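FOR IMMEDIATE RELEASE
2019-12-02

Nirnik opens winter door exchange in Grernau

GRERNAU -- Old interior doors in, restored ones out. Nirnik, the salvage and joinery workshop, starts its door exchange this week at the former Van der Linden warehouse. Open to all households in town. No appointment needed for drop-off.

Stock on opening day: 126 doors. Mostly solid wood, most from houses cleared in August. Prices start at $80, hanging and new hinges extra. Bring your measurments -- height, width, thickness, and which side the hinges go.
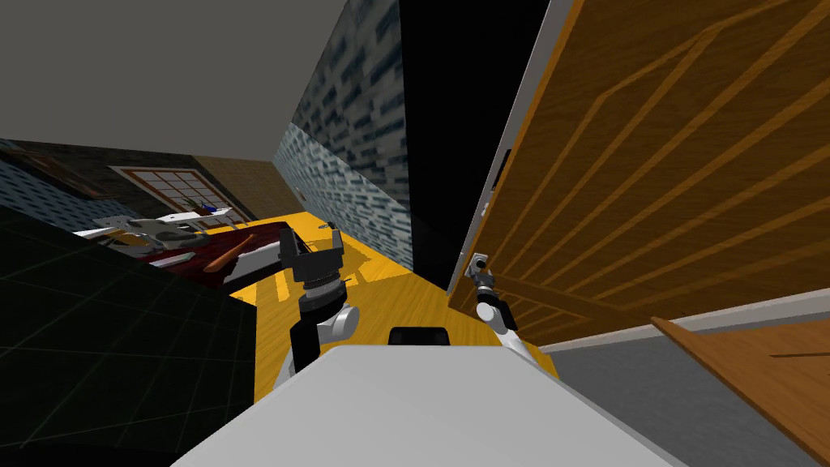 Malou Riis said she had been waiting for something like it since her own hallway was redone, and that a good panel door should outlast whoever hangs it. She wants the shop to keep Saturday-style hours into spring, too.

Hours are still being settled. For now, mornings only. Painted doors accepted, but please no glass and nothing hollow. Frames taken if complete, nails out. 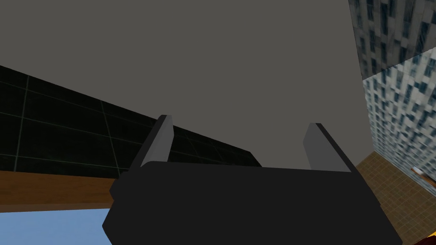
Trade-in credit is set at the counter and good for 300 days. Credit can go toward latches, hinges and trim as well -- not toward delivery. Delivery inside Grernau by Vamov, book at at the desk.

Press contact: Veronika Medve, Nirnik, extension 1610. Interviews by phone only until the opening is over.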